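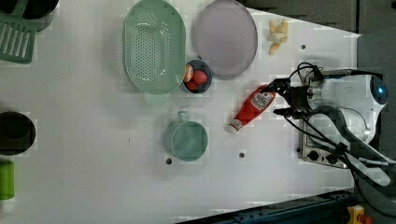 Photo: Thoa Hoàng / Skendgate workshop

Search this site Search Go

Equipment plan: the second arm, and what goes round it

The kitchen handling bench at Skendgate has been running with one arm and one two-fingered gripper. The request for a second station went in with the May budget round and has come back approved in part. Members who book time on the bench should read this before sending in their own requests, as the order in which things are bought has changed.

The arm itself was the simplest line to price and takes the largest share. It is not the line that has caused the trouble. The first station was costed as an arm, a gripper and a table, and everything else was found later from the consumables budget: cable ties, hose, brackets, replacement finger pads, a sensor mount that had to be made twice. Demyd Pasichnyk went back through the order book and found 38 separate purchases made after the station was signed off as complete. None was large. Together they came to 11 per cent of the original price, and they were spread over enough months that the overspend was not noticed until the year end.

The new plan therefore has four headings: arm and controller, gripper and fingers, table and fixings, and objects.

Gripper and fingers. We will stay with the two-fingered type. A ketchup bottle is a fair test of it: gripped at the neck, with the body lying off at an angle, it puts a turning load on the fingers that a bowl rim does not. Uliana Melnychuk asked for a wider model from Vasylenko to take the larger plates flat across the rim. The quote was reasonable but the lead time is 56 days and it needs a different adaptor plate. It has been moved to next year. One spare set of fingers per station is now a fixed item and should not be cut to make a total fit.

Cables and hoses. These get their own line under the arm heading. On the present station they loop over and around both arm and gripper, and any new run has to be long enough for the full reach of the wrist without dragging across the table. Please do not order to the straight-line distance. Munther Atallah has the measured lengths and will give them to anyone who asks.

Table and fixings. White top again, for contrast. Pale items are still the awkward ones for the camera software, bananas and light-coloured plates in particular, and a darker top was considered. It would only have moved the problem to the black pot and the dark bowls. The holes in the top will be set out from a drawing this time. The yellow unit, likely the stop button, stays at the near edge, within reach of a seated operator, and a second one is costed for the far side.

Objects. This heading is new. Colanders, measuring cups, spatulas, squeeze bottles and the small steel stove unit have until now been brought in or bought from petty cash, so that no two benches could be stocked alike. Pui-shan Mak has drawn up a standard set, to be bought in duplicate from one supplier where possible. Fruit is a running cost and is listed separately. Requests for further items should give the outside size and the weight, full and empty in the case of bottles.

Still open is the service contract. Ovo offers cover for both arms on one agreement, with a visit within 7 working days. The Starkness site pays per visit and has found it cheaper, but Starkness has a fitter in the building and we have not. A decision is needed before the order for the arm is placed, as the warranty terms differ.

Comments on the draft plan to Demyd Pasichnyk, in writing, with part numbers.

Last updated: 7 August 2019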